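Chapter 3
Chores: Why the Easy Work Is Hard

Key terms: task, grasp, clutter, recovery, teleoperation, cycle time

3.1 The question for this chapter

Can a machine do the housework yet? The short answer is that machines already do a good deal of it. A dishwasher washes plates, a dryer dries shirts, and a thermostat tends the furnace. What these machines have in common is that a person brings the work to them and takes it away again. Someone scrapes the plates, loads the racks, shuts the door, and later puts everything back in the cupboard. The part left to the person is the part this chapter deals with.

The same split shows up on the shop floor. A press or a conveyor can run all day with little help, but at either end of it there is usually a worker who sorts, straightens, wipes, stacks, or packs. These jobs are seldom listed on a plan of the plant. They are learned in a morning and they have proved very hard to hand over.

3.2 What makes a chore

We will use the word chore for a task that has the following features. It is done with ordinary objects that were not made for a machine. It takes place in a room that people also use. It is never set up the same way twice. And it is finished when a person would call it finished, which may be hard to write down.

Take clearing a table. A cup has to be picked up in one way and a paperback in another. The cup may be full. The book may be open, and the owner may want it left open. A tray can be lifted with things on it, but only if it is kept level. None of this troubles a ten-year-old. For a machine each item is a separate problem - where it is, what it is, how to hold it, where it belongs - and a mistake early on is carried into every later step.

3.3 Three levels of claim

Reports about household machines often mix up three different claims. The first is that a machine has done a task once. The second is that it does the task reliably in the room where it was set up. The third is that it does the task in a room it has not met before. Most of the public demonstrations you will come across support the first claim, fewer support the second, and the third is rare.

Consider the Pleltlow trial, which we will return to in Chapter 5. An arm was given 50 attempts at moving dishes from a counter to a rack, all in one kitchen. It finished all but 3 without help. When the counter was changed for a darker one in February, the team had to collect more than 400 new attempts before the results came back to where they had been. The first figure was widely repeated. The second tells you more about the state of the work.

3.4 Learning from people

One way to teach a machine a chore is to have a person steer it through the motions many times over. This is called teleoperation. The person may use a hand controller, a headset, or a second arm that the first one copies. The records are then used to train a program that tries to do the same thing alone. The method is slow, but it gets around the need to write down every rule. Its limits are those of any apprenticeship: the learner sees only the cases the teacher happened to meet.
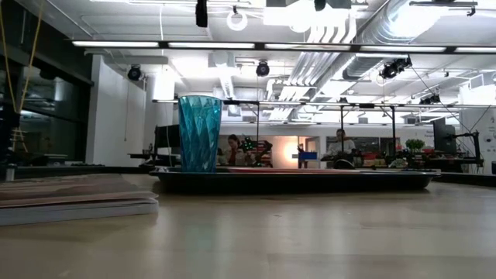
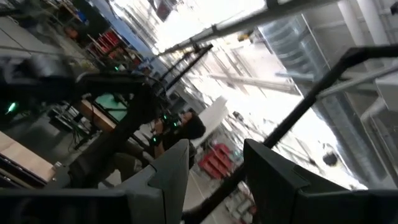
Figure 3.1. Two views of one workroom. A tray and a tumbler stand on the table in the first; in the second, a person wears a headset and holds a controller.

3.5 A view from the shop floor

Andreadis, replying to a draft of this chapter, thought we had set the bar in the wrong place. A packing room does not need a machine that can cope with any room at all, the reply went, it needs one that can cope with a single room on a bad day, with a torn carton on the belt and the labels running out. If it stops and calls for help at the right moment, that is good enough to pay for. A machine that carries on regardless will be switched off within the week.

Keep this objection in mind as you read Section 3.6, where we look at how a machine can tell that a grasp has failed.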